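4 min read

okay, a little thread about word games and learning a language as an adult, which I have been stewing on since January
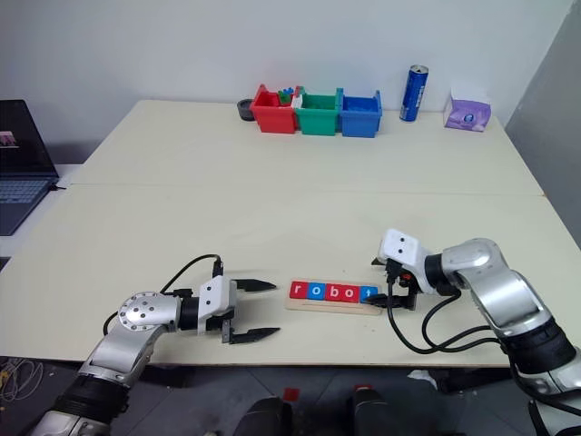
Arnout Groen wrote back to my last post that word games only teach you to spell things you'd never say out loud, and that I should just go talk to people. Fair! He learned three languages by talking to people. He also isn't shy.

I'm shy. I moved to Stirnine with 16 phrases in the local language and most of them were about soup. The first month I pointed at bread.

What got me going was a puzzle page in the free paper at the laundromat. Little words, four or five letters. I'd do it while the dryer ran and look up whatever I missed (usually all of it).

Somebody had told me you need 600 words before you can follow a bus conversation. I have no idea if that's true but I made it my goal anyway, and I wrote every word on the back of old receipts.

By the time I hit 400 I could eavesdrop. I heard two women on the bus argue about a cousin's wedding and I understood the cake part! I rode two stops too far.

Arnout does have a point on one thing. Puzzles gave me nouns. So many nouns. I knew the word for "anvil" before I knew how to say "can I get past you, please."

So now I do both. Puzzle with coffee, then I have to use one of the words with a real person before dinner. Some days that's hard. "Heron" took me until 5:40 pm and the pharmacist was very patient.

Things that helped me, if you're in the same boat: kids' puzzle books over adult ones, pencil, saying the word out loud before you write it. The timed games on my phone just made me mad.

I'm on page 54 of a book meant for eight-year-olds and I'm stuck on a six-letter word for something you find in a barn. Don't send me the answer, I want to ask my neighbor.

Recent
Soup vocabulary, ranked
My accent and the bakery in Stadetti
Inen by bus, with a phrasebook
How I say Võ (wrong, apparently)
Receipts I have kept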